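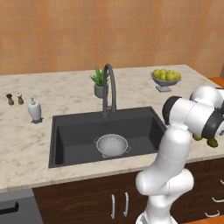 Frequently asked questions: visits and support at the Nulden holding centre

Last updated May 18, 2023

Who runs this service?
The Rirum Detention Support Network is an independent charity. It offers visits, interpreting and referrals to solicitors for people held under immigration powers at Nulden. The charity has no part in decisions about detention or removal.

Who may ask for a visit?
Anyone held at the centre may ask, whatever their nationality or the stage of their case. Relatives and friends may also make a request, but the person detained must agree before a visitor is assigned.

How long does it take to arrange a first visit?
Most first visits take place within six working days. Requests from families with children are dealt with first.

Can the charity give legal advice?
No. Our visitors are not lawyers. We can pass a case to the Huet Law Centre, which holds a advice session at Nulden every two weeks. Each session has eight appointments.

Is interpreting available?
Yes. We have interpreters in 33 languages, most of them by telephone. Please state the language and, where it matters, the dialect.

Will information be shared with the authorities?
Nothing is passed on without written consent – the only exception is a serious and immediate risk to life.

What happens if a person on hunger strike asks for help?
The visitor will continue to attend if the person wishes. With consent, we will ask for an independent doctor and inform the person's solicitor.

Can clothing or books be sent?
Parcels should be left at our Nilley office and must carry the full name of the recipient. Food and medicine cannot be accepted.

Are visits held over the holidays?
Visits stop for the last week of December. The telephone line remains open.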